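Review: Half-Day Cooking Class at the Brormont Culinary Center, Grendach

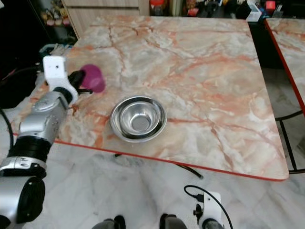

The Brormont Culinary Center offers a half-day class for visitors on the regional cooking of the Grendach valley. The class lasts 3 1/2 hours and is limited to small groups. Our reviewer attended as a paying guest and did not identify herself before the end of the session.

Instruction is clear and well paced. Participants prepare a barley soup, a trout dish and a plum dumpling, and each person cooks every course. Knife skills are covered only briefly, and beginners may wish for more time at that stage. The printed recipes omit oven temperatures, a fault the center has been asked to correct.

The fee of $40 covers ingredients and lunch. Wine is charged separately. Reservations are handled through Trokitz, whose confirmation message gave the wrong entrance; guests should use the door on Major Street. Vegetarian menus must be requested at booking. The class does not run in September.

Rating: Recommended, with reservations as to the printed materials.

Reviewed by Ita Ó Gríofa

Contact the Reviews Office | © Grendach Visitor Review | Back to top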